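How I oil a wooden tabletop (and keep it looking decent)

I put off oiling our kitchen table for way too long. It came to us secondhand from a shop in Gindau, and for the first year I just wiped it with whatever sponge was nearest and hoped for the best. By February it had gone chalky and a glass of water would leave a ring in minutes. So I finally read up, asked a few people, messed up one corner, and now I have a routine I like!

What you need

Sandpaper in two grits, 180 and 320
A sanding block (a scrap of 2x4 works fine)
Food-safe oil – I use plain mineral oil, but tung oil is tougher if you can wait for it to cure
A stack of old cotton T-shirts, cut up
Dish soap, warm water, a vacuum with a brush end

Step 1: Clean it properly

Clear everything off and wash the top with a barely soapy cloth. Wring it out hard. Then go over it with clean water and leave it overnight. I know, you want to get going, but sanding damp wood just clogs the paper and makes you cross.

Step 2: Take a good look at the wood

Do this in the morning if you can, when the light comes in low and shows up every scratch and greasy patch. Get your face down near the surface and see which way the grain runs. Tops made of glued-up strips are really common and they're nice to work on, but the strips drink up oil at different speeds, so expect the color to shift a bit between them. Darker bits such as knots or end grain can go a lot darker, so try your oil on the underside first. 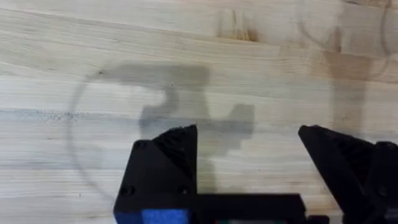 Step 3: Sand with the grain

Start with 180 and long, even strokes, always along the grain. Don't lean on it. My ruined corner came from scrubbing in little circles at one stain, and I can still feel the dip when I put my elbow there. Once it feels smooth, vacuum up the dust and do the whole thing again with 320. My friend Ottilie Fankhauser goes all the way up to 600 on her cutting boards and they feel like glass, but on a table I can't tell the difference.

Step 4: Oil, wait, wipe

Pour a puddle in the middle and spread it out with a rag until everything looks wet. Leave it for 33 minutes (okay, half an hour, but that's what my oven timer was set to the first time and I've stuck with it). Then wipe off every bit that hasn't soaked in. With mineral oil I do 3 coats over a weekend. Tung oil needs at least a full day between coats, sometimes more if the room is cold.

A word about the rags: if you're using tung or linseed oil, lay them flat outside to dry, or drop them in a metal can of water. Bunched-up oily rags can heat up and catch fire all by themselves.

Step 5: Keep it up

I re-oil when water stops beading, so every couple of months for us. Use coasters, wipe up wine right away, and keep the hot pans off it.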